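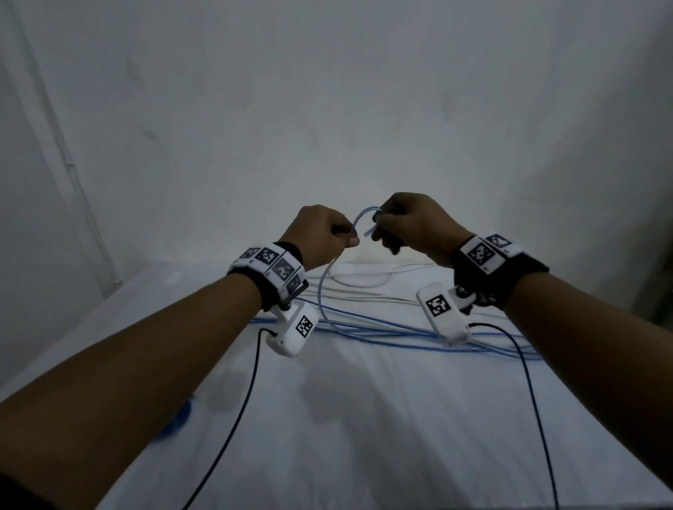
Words by the owner, Grandwood Cable & Harness
Updated in February

Hi, and thanks for wandering over to the About page! I run Grandwood, and my web person keeps telling me I should write this in the third person like a real company. I tried it once and sounded like a bank, so you're getting me.

We make cable assemblies. Somebody needs a bundle of wires cut to length, stripped, fitted with the right ends and tied up so it drops into a machine without a fight, and they call us. We started in a rented unit behind the Flistness feed store with 2 benches and a secondhand crimper that I still won't let anyone throw out. Now there are 21 of us in a proper building, same town, better parking.

A lot of people who land here want to know about the automation, so let me get into it.

A few years back we bought a cut-and-strip line, and everyone calls it Ploltora, which was the name on the crate it came in. You load a reel, type in the length, and off it goes. On its best day so far it turned out 2,258 finished leads, and I brought in donuts (the good ones, with the maple). Before that, cutting and stripping was all hand work, and I did plenty of it myself. By four in the afternoon your thumb felt like it belonged to somebody else.

What Ploltora can't do is deal with a floppy cable. Give it a straight wire off a reel and it's happy. Give it a heap of loose blue ones lying across each other, with one end you have to find and hold up while the rest swings around, and you need hands. Sorting, routing, tying and the last check before boxing are all still bench work, and that's where most of our people spend their day.

We're working on the next bit too. Robots learn this sort of thing from watching how people's hands move, so some of our bench time goes to recording it, with marker straps on both wrists and a small device hanging under each one. The straps feel odd for the first half hour and then you mostly forget, except when you go to scratch your nose. Recording is voluntary, it's paid at the bench rate plus a bit, and nobody's piece count is taken from it. I put that last part in writing after a pretty lively lunch meeting, and I'm glad people pushed me on it.

So what has changed for the folks who work here? Fewer sore wrists, for one thing. Two of the old cutting jobs are gone, and I won't pretend that was a fun month. Both people moved to setup and testing, which pays more but means a lot more staring at a screen, and one of them still tells me she misses having the radio on and her hands busy. The night shift is gone as well. Some people loved that (me!) and some missed the extra money, so we've changed the hourly rate twice to make up part of it.

We train new hires at the bench first, always, even if they're headed for the machine side. Our biggest customer, Ní Chonaill, sends their own engineers to sit in for a morning now and then, and they usually go home with a much better opinion of zip ties.

If you'd like a quote, send us a drawing or even a decent sketch. If you'd like a job, come by any time after 7 in the morning and use the side door, the front one sticks.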